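Nurkadora adds tabletop stands to loan shelf

Nov 30, 2020

The Nurkadora household loan library in Clundthorpe has added a shelf of stands and small tabletop fittings, and members can reserve them starting this week. The new shelf holds 16 items, all of them donated by households in Clundthorpe and Grododdale.

The loan library lends everyday goods to people who need them for a short time, such as folding chairs, serving dishes, sewing tables and desk lamps. It had 717 members at the last tally in May. Loans are free with a membership card and run for 16 days, with one renewal if no other member has asked for the item.

Stands were the most common request on this year's member survey, which drew 720 replies from the two towns. Members asked for them for craft tables, shop counters and dressing tables.

Each donated item is set out on a white table in the sorting room before it gets a shelf number. Staff look at how it sits, check the base and the upright, and write down any scratches or dents on the item card. The card stays with the item, and borrowers sign it when they take the item home and again when they bring it back.

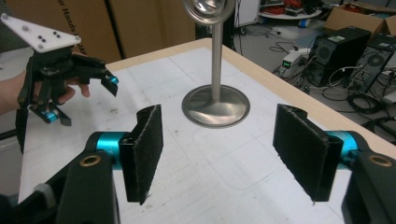
A stainless-steel stand with a wide round base on the sorting room table.

The table has a white top with light wood edging on the far side. Pencil lines are drawn on it, some straight and some curved, and the surface has picked up smudges as well. It will be wiped down at the end of the season and the lines drawn again.

Metal stands need little care, but the library asks borrowers to follow a few rules. Use a soft cloth and plain water on a brushed or polished base. Do not use steel wool or scouring powder. Lift a stand by the upright, close to the base, and put it down flat. Do not tape or glue anything to the metal.

Anyone borrowing for a shop display or a fair should say so on the form. Those loans can be held up to two weeks ahead, and the item has to come back the first open day after the event.

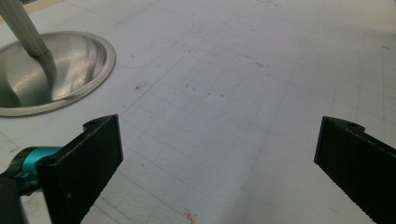

Clundthorpe Community Services | Household Loans

Donations of stands, trays and small fittings are still being taken at the side door on Hayashi Street during open hours. Items should be clean and complete, with any loose screws in a bag tied to the item. The library cannot take anything with a cracked base or a bent rod, and it does not take glass shelves. Electrical items go to the Grododdale desk, where they are tested before they are lent out.

Reservations can be made by phone or at the front counter. Members who already have a request on file for a stand do not need to fill out a new form. They will be called in the order the requests came in.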